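Speaker notes – track safety and scoring talk, preseason planning night
Oct 17, 2019

Slide 1 – Opening

Thank the track for the room. Say up front that the talk is on race control and scoring at short ovals, and that it comes out of one season at Otden Speedway. Questions at the end, except on the restart section, where people can stop me.

Show of hands: who has been sent to the wrong spot on a restart? Wait for it. Then who has worked the tower? Fewer hands.

Slide 2 – The July race

Start with the race everyone asks about. Late model feature, caution with 14 laps to go. Two cars touched coming off turn four, one spun, and the leader had already crossed the line when the yellow came on. We put the field back to the last completed lap. Half the crews agreed, half did not, and it took far too long to get rolling again.

Points to make:
The call was right under our rule book.
The rule book had it in two places with different wording.
The spotters heard it on the radio in a third wording.

Read both rules out loud, slowly. Let the room hear the difference.

Slide 3 – What we changed

One rule, one page. If the leader has crossed the line before the caution light comes on, that lap counts for every car that has also crossed. Everyone else goes back to the order of the lap before. No judgment calls from the flag stand.

Handouts go out now. Leave a minute for people to read it.
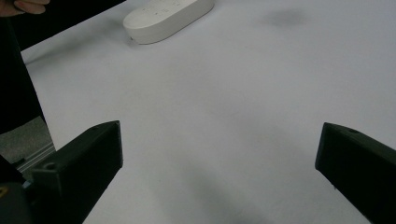 White tabletop with a white oval object.

Slide 4 – Transponders

Keep this short unless they ask. We ran the Nornura scoring system all season. Mounting location matters more than anything else. Tech checks it before practice and again before the feature. Twice this year a car lost a lap on the screen and not on the track, and both times the hand scorers had it right.

So we kept the hand scorers. People ask if they are still needed. Yes. They sit apart from the screen and do not look at it until the race is over.

Backup plan if the loop goes down: caution, hold the field in order, hand score to the finish. Do not red flag for a scoring fault unless the pack has already been mixed up.

Slide 5 – Tower setup
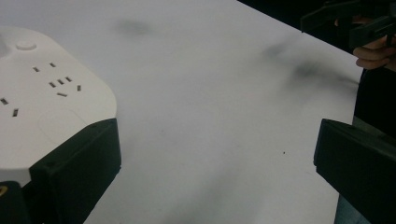

Scoring, the announcer and race control each get their own table. Before this year the announcer sat between the other two, and his microphone picked up the race director at least once a night. Moving him to the far window took care of it. The radio chargers went to the back wall so the race director can stand up and move without stepping over cords.

One radio channel for race control, one for the infield crew. Drivers have one-way receivers and hear race control only. If a driver says he did not hear the call, we check the receiver before we discuss the penalty.

Slide 6 – Restarts

Double-file until the last 2 laps, then single-file. Explain why we landed there. The Jelínek series runs double-file all the way and it works for them, but they have a wider track and fewer cars. Ours pinches down at the exit of two.

Restart zone is 200 feet, painted on the wall on both sides. Leader goes inside the zone. If the leader does not go by the second mark, the flagman throws the green anyway. First jump is a warning and we line up again. Second jump, the car goes back a row.

Stop here for questions. This one always gets them. Keep an eye on the clock – the car count section can be cut if this runs long.

Slide 7 – Purse and penalties

The fine for going to the tower during a race is now $300, up from nothing. We collected it one time. The money goes into the season points fund. Mention that crew chiefs can still see the race director at the pit shack after the feature, and that the sheet stays unofficial until that window closes.

Slide 8 – Car counts (cut if late)

Street stocks up, trucks flat, late models down slightly. The Zustico 75 brought in cars we had not seen before, and several came back for regular shows. The early start helped the teams with a long tow home.

Slide 9 – Next year

Rule book goes out before the holidays. Send in wording problems now while it can still be changed. Practice rules are the same as last season. Open the floor, and ask people to give their division before the question.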